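Gesard Hand-Held Gripper
Setup and Comparison Guide
Section 4: Comparing finger sets

Last revised 3 Aug 2026 by Debora Galli

Use this section after the camera has been calibrated (Section 3) and before you record any data you plan to keep. It covers the two finger sets supplied with the tool and how to compare them on the same objects.

The Dukgate set has serrated outer fingers with yellow ribbed pads behind them. The Zuccaro set has slightly textured yellow-orange fingers with a black strip along the inner edge. Both sets bolt to the same black plates and use the same two markers, one per plate. You do not need to print new markers when you change sets.

4.1 Before you start

1. Power off the tool and unplug the controller.
2. Check that both markers are flat and clean. A lifted corner will throw off the jaw width reading.
3. Wipe the lens with a dry cloth.
4. Open the Clilora recorder and create a new session. Put the name of the finger set in the session title.

Caution: Keep your free hand away from the jaws when the controller is plugged in. The jaws move to the home position at power-up.

4.2 Fitting the Dukgate set

1. Loosen the screws on each plate but leave them in place.
2. Slide the finger in from the front until it stops against the plate.
3. Fit the pad behind the finger with the ridges facing the same way on both sides.
4. Tighten the screws a little at a time, going back and forth between them.
5. Plug in the controller and run one open and close cycle with nothing in the jaws.

If the teeth touch on one side before the other, loosen that side and seat the finger again. Do not correct a crooked finger by bending the pad.

4.3 Flat and thin objects

Start with something stiff and tall. A panel is a good first object for the serrated fingers, and one with stickers on its face gives the tracker more to follow than a bare surface. 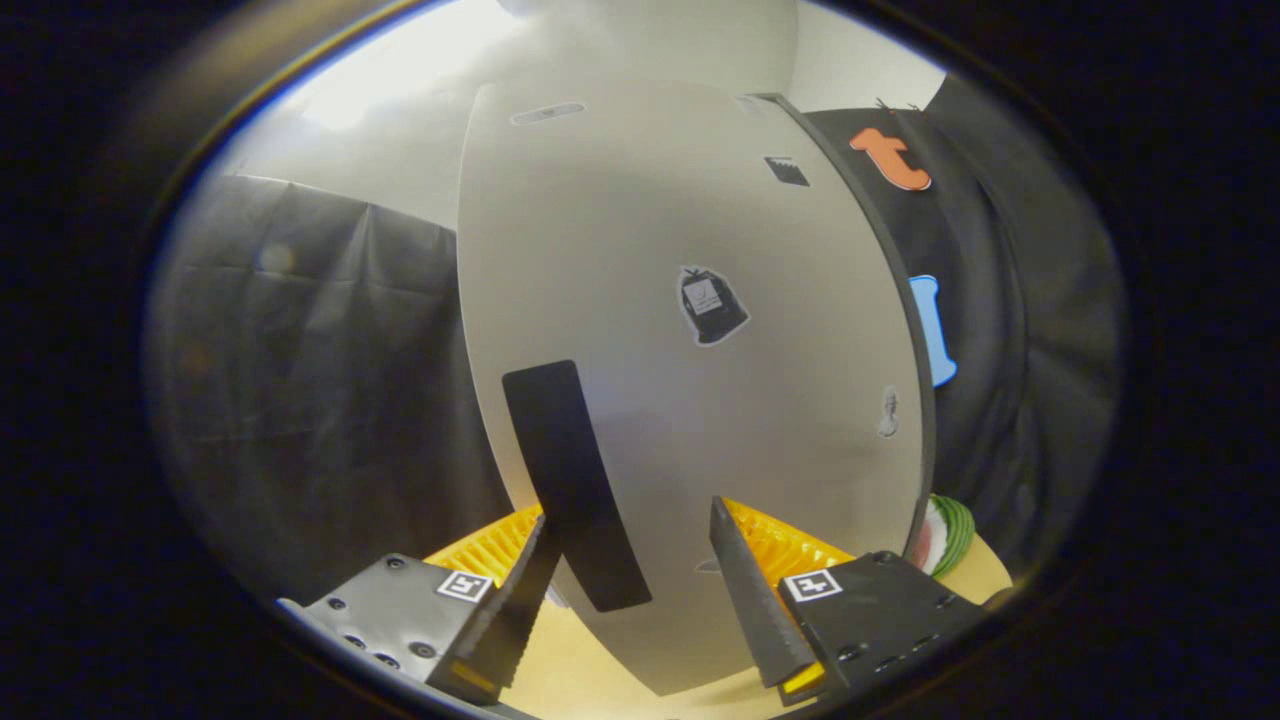
1. Bring the jaws in low, with one finger on each side of the object.
2. Close until the teeth make contact, then stop.
3. Hold for four seconds without lifting. Watch the jaw width value in the recorder. It should stay the same for the whole hold.
4. Lift slowly and set the object back down in the same place.
5. Repeat the grasp from a slightly different angle.

Note: The lens is very wide, so straight edges look curved near the jaws. Go by the jaw width value when you judge whether the fingers are square to the object.

For the next test, use a slim object standing in front of a larger one. Approach from straight ahead and stop with the fingers still open. What you want to learn is whether the tracker holds both markers while most of the view is taken up by one pale surface.
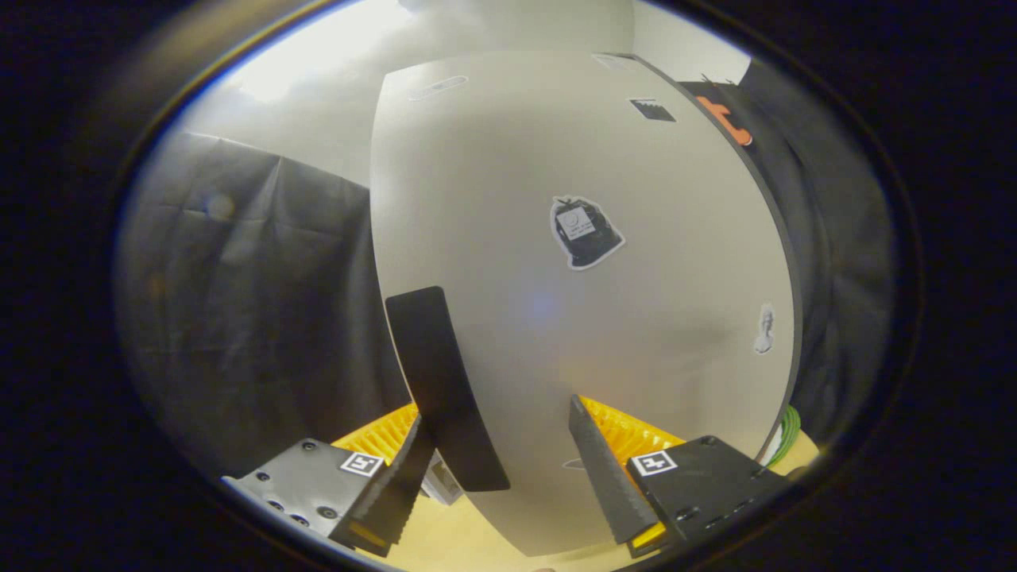 If a marker drops out, the recorder shows a gap in the width line. Short gaps are filled in when the session is saved. A long gap means the take should be deleted and done again. Check these things first:

Glare on the marker from an overhead light
Exposure set to auto (set it to manual and lock it)
A loose plate screw
A camera cable that pulls when you turn your wrist

Low-contrast backgrounds also cause trouble. We hang dark cloth behind the work area for most comparisons, and we leave it up when we change finger sets so that the two sessions can be compared fairly.

4.4 Fitting the Zuccaro set

Follow the steps in 4.2, but leave out the pads. Tighten the hex-socket screws evenly. After fitting, reset the closed position in the controller menu. The value stored for the Dukgate set is not correct for these fingers — if you skip the reset, the recorder will report the jaws as partly open when they are shut.

4.5 Soft objects in a tight space

Shoes work well for this test. Canvas gives under pressure, and the shape changes depending on where you take hold. Work inside a drum or a similar enclosure so that the tool has little room to turn.

1. Enter with the jaws half open. Keep the plates clear of the side walls.
2. Close on one shoe and hold it for four seconds.
3. Draw the tool straight back. Do not rotate it until the fingers are outside.
4. Do the same with the second shoe.
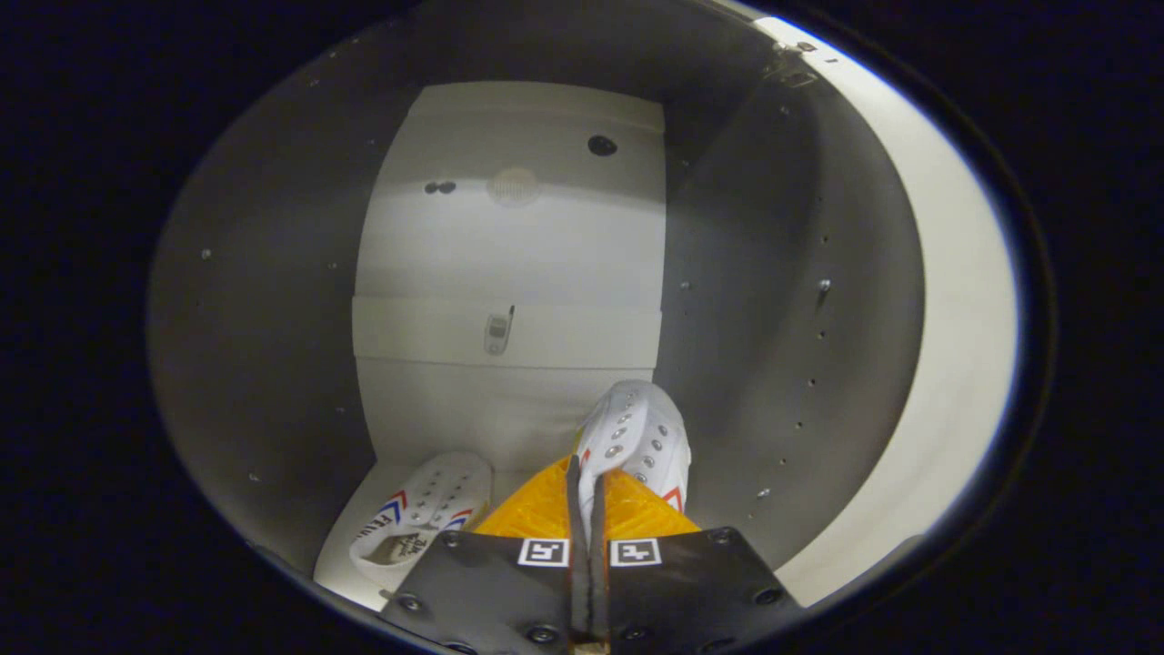 Caution: Do not press the fingertips against a metal wall to get under an object. The fingers will flex, and the inner strip can peel. Inspect both strips every 30 grasps and replace the fingers as a pair if either strip has lifted.

Light falls off quickly inside an enclosure. Set the exposure with the tool already inside, then lock it. Takes made with the outside setting are usually too dark to use in the lower part of the view.

4.6 Recording your results

For each object, enter the finger set, the number of tries, the number of clean holds and any marker gaps. Count a hold as clean only if the object did not shift in the jaws. Enter slips separately from misses.

Replace a finger set after 2,000 cycles, even if it looks fine. The cycle count is under Status in the controller menu. It does not reset when you change fingers, so write down the starting value each time.

If the controller shows code 353 during a hold, open the jaws, unplug the controller and go to Section 7.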